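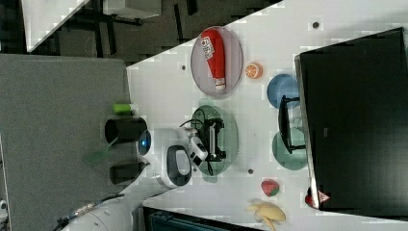
Maysoun Atallah wrote on 15th June:

> The renal trays at Clandville are still going out over on sodium. I
> pulled the tickets for the evening service and the baked chicken plate
> is the one that fails most often. The recipe card says 380 mg for the
> entree. The stock base we get now is not the one the card was written
> for. Has anyone else re-run the numbers after the switch to Nuttall
> base, and if so, are you changing the card or changing the yield?
>
> Second question. Puree trays. We thicken by weight at Istirance and by
> scoop at Clandville. I would like one method in the manual before the
> new students start.

Maysoun,

Both. I re-ran the card in January, when the first cases of Nuttall came in, and the figure did not match then either. The old base was entered in the recipe software as prepared stock, per cup. The Nuttall entry was made as paste, per ounce, and whoever linked it to the chicken recipe left the quantity field alone. The software therefore reads 11 oz of paste where the cook uses 11 oz of prepared stock. If your printout was taken before the link was fixed, the sodium on it is too high. If it was taken after, it is too low, as the correction used the dilution on the old label.

What to do at your end:

1. Open the chicken recipe and delete the stock line. Do not edit it. Editing keeps the old conversion.
2. Add the line again from the Nuttall prepared entry, in fluid ounces.
3. Re-save the yield at 40 portions. It drops back to the default when a line is deleted.
4. Print the card and check that the version date has changed.

I would also cut the added salt from the recipe completely. We did this at Istirance and moved the seasoning to lemon, thyme and black pepper, put on after the chicken is portioned. Regular trays get a salt packet on the side. Renal and cardiac trays do not. That leaves one batch for all diets, and the cook does not have to hold back a pan.

On the daily total, please remember that the ticket adds up what is on the tray and nothing else. Condiments are counted only if they are printed on the ticket. Last quarter's audit covered 1379 trays across both kitchens, and the most common fault was a condiment served but not listed. The recipe was a smaller part of the problem than I expected. I can send you the sheet, sorted by meal.

On thickening, I am for weight. A scoop of powder varies with how hard it is packed and who is doing the packing. The argument for the scoop is speed on the line, and at Clandville the scale is at the wrong end of the prep counter, so I understand why it went that way. Move the scale. Weigh the powder for a full batch before service, bag it, label it with the batch volume, and the line cook only has to open a bag. Our batch is 3000 ml, so one bag per batch and no half bags. Test with the fork and spoon tests after the standing time printed on the can. Testing early gives a thin reading, and then somebody adds more powder.

Draft wording for the manual, section on texture-modified diets:

Thickener is weighed in grams before service. Scoops are not used. Each batch is tested after standing and again before it is plated. The result of both tests goes on the batch log with initials.

Anness is still on its own recipe file and will not see any of these changes until the files are merged. If you cover a shift there, use the paper binder. The chicken card in it still has the old base, so hold the renal entree to the poached fish until that page is replaced.

I have not looked at the gravy. It uses the same base, so the link is probably wrong there too. If you get to it first, please post the before and after figures to the list.

Theda Vogler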